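Custberg open day: arm demo notes and files

README

These files go with the small-arm demo at the Custberg open day in October. I went because the flyer promised an arm that "handles everyday objects." The object was a green die on white paper.

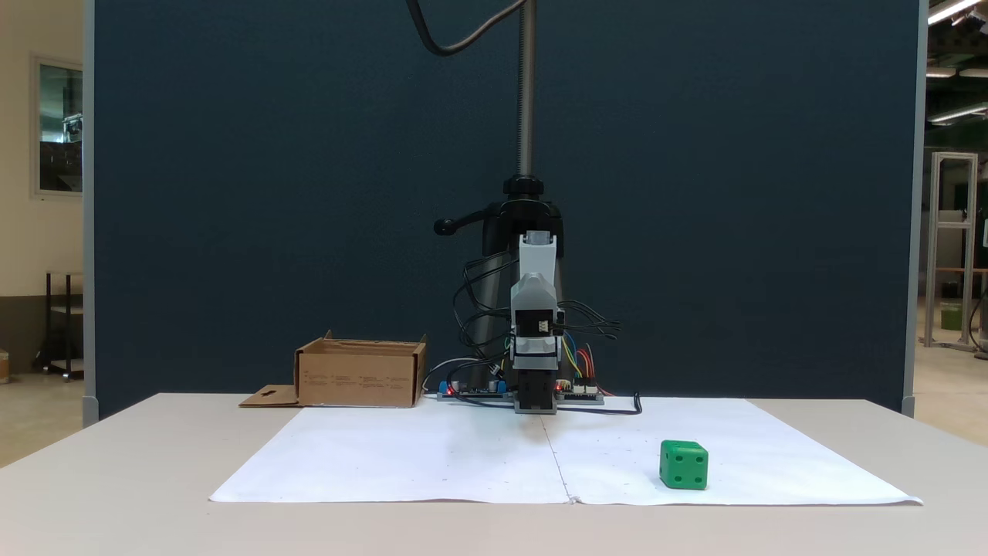
Does the demo show that the arm can sort parts?
It shows one die and one arm on a table. Sorting was on the flyer, and I saw no test of it.

Contents: 13 short clips and 30 stills, plus my notes in notes.txt. File names follow the order I copied them, so don't read a sequence into them.
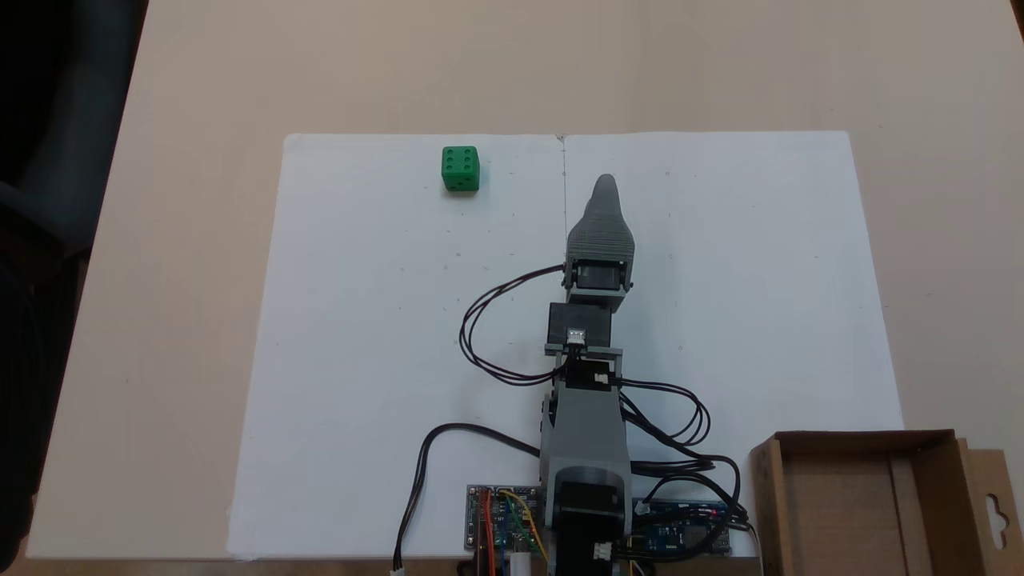

Photo: Nuwan Pramanik / Fillham

Claims I could not check: the 200 clean runs on the handout, and the 60-minute setup time. I asked for logs and was given a sticker.

Use the clips to look at cable routing and the gripper. 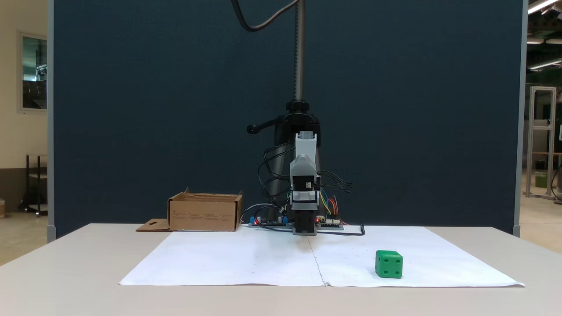
Don't use them for success rates. Start and end times are missing on most clips, and failed tries may have been dropped before I got the folder.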